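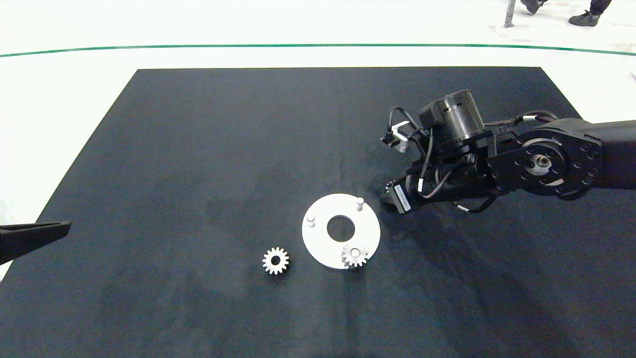
This README covers the equipment plan for the Limsakul gear assembly cell and the data we recorded while working out what to buy. The budget sheet is in `plan/`, the recordings are in `episodes/`, and the notes that tie the two together are below. The task is small: pick up gears and place them on the pegs of a flat round plate. Most of the money questions come from how little room there is to do that in. With one gear at the rim of the plate and another lying on the mat to its left, the right arm already has its gripper close over the work, and the cables looped around its wrist need clearance too. Any bench we buy has to allow for that, and the first quote we received did not.

## Contents

```
plan/budget.csv line items, quotes, status
plan/spares.csv wear parts and reorder points
plan/layout_notes.md reach and clearance notes
episodes/ 681 recorded episodes
splits/ train and holdout lists
```

There are 681 episodes. Of these, 600 are in the train split and the rest are held out. Each episode has a head view, wrist views, joint positions and gripper commands. Failed grasps are kept and marked `outcome=fail` in the metadata. Please don't filter them out before reading the spares section, where they matter most.

## What we are planning to buy

| Item | Supplier | Status |
|---|---|---|
| Work surface, replaceable top | Brolton | second quote in |
| Fingers, spare sets | Bandov | approved |
| Wrist cable sets | Bandov | waiting on lead time |
| Metal gear stock | Prornness | approved |
| Printed plates and gears | in house | no purchase |
| Task lighting, dimmable | Brolton | on hold |

Prices are in `budget.csv` and not repeated in this file. The quotes expire at different times, so check the `valid_until` column before sending anything to purchasing. Brolton quotes include delivery. Bandov quotes do not, and the freight line has to be added by hand.

## Fingers and gears

The finger budget is the one that gets questioned at every review. Ruben Van Hecke asked for 4 sets per arm and we agreed on 3, with the fourth moved to the next budget year. The request was based on the metal gears, which are small and leave little of the fingertip in contact.

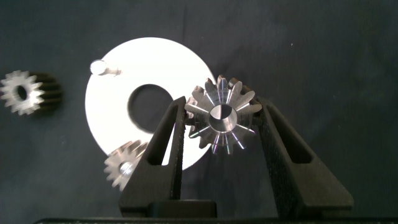 *Wrist view: silver bevel gear held at the fingertips, white ring with one peg in view behind it.*

When you look through the wrist recordings, check how bright the ring and the gear teeth are against the dark fabric. A fixed exposure that suits the fabric will lose detail on the ring. The lighting line in the table was added for this, and it stays on hold until Liesbeth Stevens has compared the dimmable units with the fixtures we have. If the existing fixtures can be turned down far enough, the line will be deleted and the money goes to cable sets.

Order metal gears by part number, never by tooth count alone. Bevel and spur gears are on separate lines in `spares.csv`, and they should stay that way even when one supplier offers a combined price. We once received a box of the wrong bore and lost most of September to it.

## Costs that are easy to miss

- Surface covers. They pick up marks and creases, and both show in the recordings. Budget for replacements as consumables.
- Storage. Raw episodes stay on the local server until the splits are frozen. Backup space is charged to the project.
- Operator hours. Resetting parts between episodes is counted under labor in the `ops` tab, separate from engineering time.
- Floor space. The rent line includes standing room beside the cell. Do not trim it to the footprint of the bench.

## Known problems

Some early episodes have the wrong gear type in the metadata. They are listed in `splits/relabel.txt` and have not been fixed yet. Timestamps between the head and wrist views can drift in longer episodes, so align on gripper commands if you need an exact match.

The `status` column in `budget.csv` is edited by hand and sometimes lags behind purchasing. If the two disagree, purchasing is right.

## Changes

Line items are changed by pull request. Include the quote as a PDF and name the row it replaces. Liesbeth reviews anything on the cell itself, Ruben reviews spares and consumables. Requests above the spares limit need both.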